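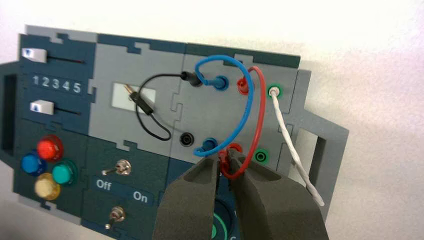 Figure 3. Two horizontal sliders with the numbers 1 to 5 printed between them. Both knobs are at the left.

4. What the numbers do to the answer

4.1 Scales with and without marks

A person who is asked how loud, how sweet or how tiring something was has to turn a feeling into a place on a line. The line can be bare, with a word at each end, or it can carry numbers, like the row between the slots in Figure 3. Most survey handbooks treat this as a matter of taste. We think it deserves much more attention, and the Savo results are the best reason we have for saying so.

All 123 people in the Savo listening study rated the same set of short sound recordings: a kettle, a tram braking, a magpie, rain on a metal roof, a crowded café and so on. Half of them used a bare line on paper, which we later measured and turned into a score out of 100. The other half used a line of the same length with five evenly spaced numbers printed under it. They were free to put their mark anywhere, between the numbers as well as on them, and the instructions said so twice. The wording at the two ends ("not at all bothersome" and "as bothersome as I can imagine") was the same for everyone.

After leaving out marks that missed the line or were crossed out and not replaced, we had 1885 usable ratings.

4.2 Numbers pull

The first thing we saw, even before any sums were done, was how strongly the marks gathered around the printed numbers. On the bare line the answers spread out in a long, low hump for nearly every recording. On the numbered line they stood up in little towers, with thin gaps where hardly any marks fell. People had been told they could use the gaps, and many said afterward that they had understood this perfectly well. They still went to the numbers.

Kwaku Frimpong proposed this pull in his earlier work on fatigue diaries, and we follow him in calling it the Frimpong effect, over his polite objections. In the diaries it showed up only weakly, and there was always the chance that people were copying the previous day's entry. Our sheets were collected after each recording, so copying cannot explain what we found. It was a real pleasure to see the pattern come through so clearly in a completely different kind of task.

The pull was not equal along the line. It was strongest at the middle number, next strongest at the two ends, and weakest at the second and fourth numbers. The weak spots interest us most. A listener who found the tram brake fairly bothersome, but by no means unbearable, seems to have felt quite at home in the space on either side of the 4. A listener with no firm view of the rain went straight to the 3 and stayed there. We suspect that the middle of a numbered scale works partly as an answer in its own right, meaning something like "no opinion", and that the numbers make this easier to say. The bare line also has a middle, of course, but a person has to find it by eye, and our listeners were surprisingly poor at that. Their attempts at the centre drifted a little to the left.

4.3 Does it change the results?

For anyone planning a survey, the practical question is whether all this gathering and spreading changes which sounds come out as most bothersome. For the sounds at the top and bottom of the list, it made no difference. The tram brake led under both kinds of line, and the magpie was the best liked by a wide margin, which will please the local birdwatchers.

Among the sounds in between, the order did change. The kettle and the café swapped places, and so did two of the traffic recordings. When we looked at single listeners and not at the whole group, the bare line separated similar sounds more finely. The numbered line gave steadier answers when the same recording was played again later in the session. Each line is good at something, and we find it quite wonderful that such a small amount of ink can shift the balance.

We also ran the ratings through the smoothing routine in Pramance, which is meant to remove towers of this kind. It flattened them nicely, but the kettle and the café stayed swapped. The change in order must therefore come from how people judged the sounds against the scale in front of them, and can't be put down to rounding alone.

4.4 What listeners said

At the end of the session each listener was asked how they had chosen where to put the mark. The answers were a treat to read. People with the bare line talked about distance: "a bit further along than the last one", "a thumb's width from the end". People with the numbered line talked about grades, scores and stars. One retired teacher wrote that she had caught herself marking the recordings as if they were spelling tests, and had been hard on the rain for being dull.

This fits well with the Rellance survey of hotel guests, where numbered scales were read as a kind of school report and guests were unwilling to give the top mark to anything. We had the same reluctance, but only at the favourable end. Our listeners were quite willing to condemn the tram.

4.5 Limits

All sessions took place in November, in the same room, and the first session of the day started at 9 a.m. The morning groups were older than the evening groups. We tried to balance the two kinds of line across the day and mostly managed it, although one evening group was much smaller than planned. None of the listeners used both kinds of line, so we cannot say whether a person who is pulled toward the 3 on one sheet would also look for the centre on the other. That would be easy to test, and we would love to see it done.

We also kept to paper. A mark made with a pencil starts wherever the hand comes down. A sliding knob has to start somewhere, and its starting point may well have a pull of its own. Section 5 takes up that question, along with the direction of travel and the labelling of the two ends.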